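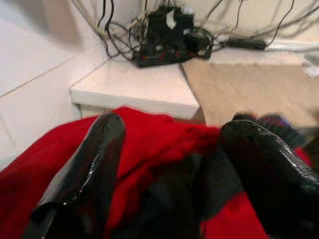

Residents of the McIver and Lindley buildings had been asking for longer laundry hours since last fall, according to one tenant who wrote to the housing office in May, and many had given up on finding a free washer after work.

The Estell Housing Association has now approved a new schedule for its shared laundry rooms. The change takes effect on the first of next month and applies to all 282 apartments in the two buildings. Rooms that now close in the early evening will stay open until 11 p.m., and the morning opening will move from 8 a.m. to 6 a.m.

The decision follows a survey sent to every household this spring. The association received about 100 completed forms. Most of those who answered asked for later hours, and a smaller group asked for a way to reserve a machine ahead of time. A sign-up sheet will be tested in the McIver building first - one page per week, posted inside the laundry room door. Each household may reserve up to 2 hours at a time.

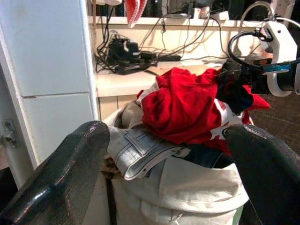 Jeans and other clothing in a laundry bag.

Prices will not change this year. The association has set aside $340 for new signs and door timers, to be paid from the existing building fund. Washers and dryers will continue to be serviced by Lunau, whose contract was renewed in the spring.

Residents are reminded that laundry should be removed promptly at the end of a cycle. Items left in a machine for more than half an hour may be moved to the folding table by the next user. Unclaimed clothing will be held at the Lindley office for two weeks and then donated.
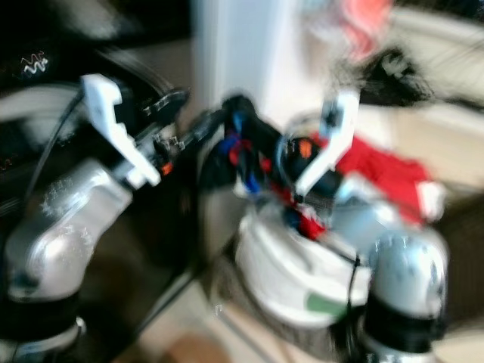 Quiet hours remain in force from 10 p.m. in both buildings. Households next to the laundry rooms that are disturbed by late use should contact the office in writing, giving the date and time. The association will review the schedule after six months and may shorten the evening hours if complaints are frequent.

Copies of the new rules are available at both front desks. Large-print copies can be requested by phone or at the Lindley office - please allow three working days.

Posted 12 June 2024
Filed under: Building Notices, Shared Spaces

Recent items
Lindley elevator inspection completed
Bicycle storage renewals now open
Changes to parcel pickup at McIver
Summer window cleaning schedule

Home | News | Residents | Forms | Contact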